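Suche Beiträge, Profile, Themen

Start Profil Beiträge Antworten Medien

Donnerstag, 30. Juli 2026

Budgetplanung für die zweite Falt- und Sortierstation. Ich schreibe hier mit, wie wir rechnen, weil nach dem Beitrag vom Februar mehrere Wäschereien danach gefragt haben. Wird ein längerer Thread.

Ausgangslage: ein Betrieb in Lindolach, Privatwäsche und zwei Pflegeheime. Eine Station mit Roboterarm läuft im Probebetrieb. Die zweite soll im nächsten Haushaltsjahr kommen. Dafür brauche ich bis Ende September eine Zahl, die hält.

Der Arm selbst ist der kleinste Streitpunkt. Wir haben zwei Angebote, eins von Brestell und eins von Gündoğdu. Beim Arm liegen sie so nah beieinander, dass der Preis nichts entscheidet. Reichweite und Traglast genügen bei beiden.

Unterschiede gibt es bei allem, was drumherum steht. Brestell rechnet Sockel, Schaltschrank und Inbetriebnahme in eine Pauschale. Gündoğdu listet jeden Posten einzeln. Bei der Pauschale habe ich nachfragen müssen, ob die Kabelwege drin sind. Sind sie nicht.

Die Einzelliste ist mühsamer zu lesen, hat aber 112 Positionen, und davon konnten wir einige gleich streichen. Einen Schutzzaun auf der Wandseite brauchen wir nicht, einen zweiten Bildschirm auch nicht.

Was im ersten Jahr gefehlt hat: ein eigener Posten für Greiferfinger. Die standen damals unter „Zubehör“, zusammen mit Kabelbindern und Aufklebern. Das war falsch einsortiert. Finger sind Verschleißteile und gehören ins laufende Budget.

Jetzt steht ein Satz Ersatzfinger mit 158 Euro in der Planung, Versand inklusive. Die Menge habe ich mit drei Sätzen pro Station und Jahr angesetzt. Das ist eine Annahme, belastbare Werte haben wir erst nach dem Winter.

Wir messen die Finger inzwischen alle zwei Wochen an der Innenfläche nach. Dort wird der Stoff gehalten, dort zählt es. Kratzer außen stören beim Greifen nicht und sind für mich kein Grund zum Tausch.

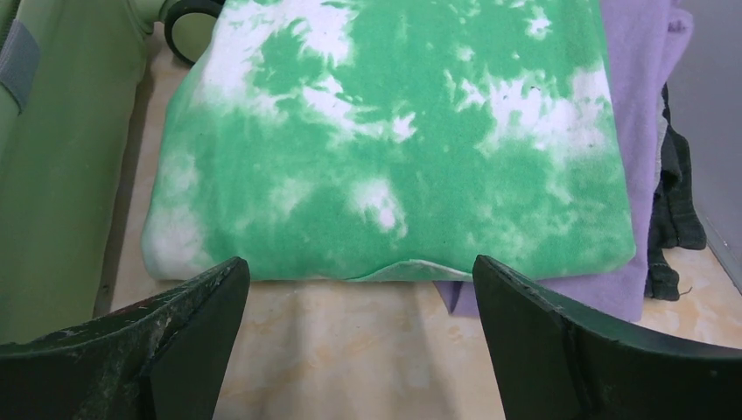
Dazu kommt die Kamera am Handgelenk. Ersatz ist nicht teuer, die Lieferzeit ist das Problem. Eine liegt deshalb ab sofort im Schrank und steht als Lagerteil im Plan. Gleiches gilt für das Kabel dazu.

Zum Aufnehmen vom Boden: Beide Anbieter wollten uns einen Tisch mit Zuführung verkaufen. Wir haben erst mal Nein gesagt. Gefaltete und zerknüllte Teile liegen bei uns auch mal nebeneinander auf dem Boden, und der Arm muss damit umgehen können. Ein Tisch kostet Stellfläche, und die ist in Lindolach knapp.

Falls der Tisch doch kommt, haben wir ihn als Option mit Preisbindung bis März im Angebot stehen. Das würde ich jedem empfehlen: Optionen schriftlich festhalten und ein Datum dazu. Nachträglich bestellt war bei uns bisher alles teurer.

Software. Hier haben wir uns beim ersten Mal verschätzt. Die Lizenz von Arken läuft pro Station und Monat, und die Einrichtung neuer Textilarten geht extra. Fleece, Frottee und glatte Bettwäsche zählen als drei Arten. Wer gemischte Privatwäsche hat, sollte das vorher durchgehen.

Für die zweite Station sind 2.132 Euro Lizenz im Jahr eingeplant. Darin steckt der Nachlass für den zweiten Platz. Die Einrichtung übernehmen wir von der ersten Station, das hat Arken schriftlich bestätigt.

Bodenbelag: bitte früh klären. Auf Steinboden muss der Sockel verdübelt werden, und nicht jeder Vermieter macht das mit. Unserer will die Löcher bei Auszug fachgerecht verschlossen haben. Rückstellung dafür: rund 1.000 Euro. Klingt nach Kleinkram, stand aber in keinem der Angebote.

Strom und Netzwerk macht unser Elektriker, nicht der Anbieter. Das kommt billiger, und er kennt das Gebäude. Der Anbieter verlangt dafür ein Abnahmeprotokoll. Also Termin so legen, dass beide am selben Tag da sind, sonst zahlt man eine zweite Anfahrt.

Behälter und Wagen. Weiche Wäschesäcke sind günstig und verformen sich. Für Menschen egal, für den Arm ändert sich jedes Mal der Rand. Wir testen noch einen Monat mit den vorhandenen und entscheiden dann über feste Kisten. Im Plan stehen sie vorläufig mit Fragezeichen.

Bei Wagen auf Rollen auf Feststeller achten. Haben wir bei der ersten Bestellung übersehen und mussten nachrüsten.

Personalzeit wird gern vergessen. In den ersten acht Wochen war bei uns an jeder Schicht jemand halb mit der Station beschäftigt. Das steht jetzt als eigene Zeile im Budget, mit Stundensatz. Die Geschäftsführung war davon nicht begeistert, hat die Zeile aber stehen lassen.

Zu Kauf oder Miete: Miete haben wir durchgerechnet und verworfen. Nach 30 Monaten wäre der Kauf günstiger, und wir planen mit fünf Jahren. Wer nur eine Saison ausprobieren will, rechnet vermutlich anders.

Wartung nehmen wir im ersten Jahr mit Vertrag, danach ohne. Die Finger und die Kamera tauschen wir selbst. Für das Getriebe rufen wir an.

Offen sind noch: Versicherung, Brandschutzauflage und die Frage, ob Brestell beim Schaltschrank nachgibt. Termin mit beiden Anbietern ist Mitte August. Die Tabelle ohne unsere Angebotspreise kann ich danach auf Anfrage schicken.

Kontakt | Impressum | Datenschutz | © 2026 | Nach oben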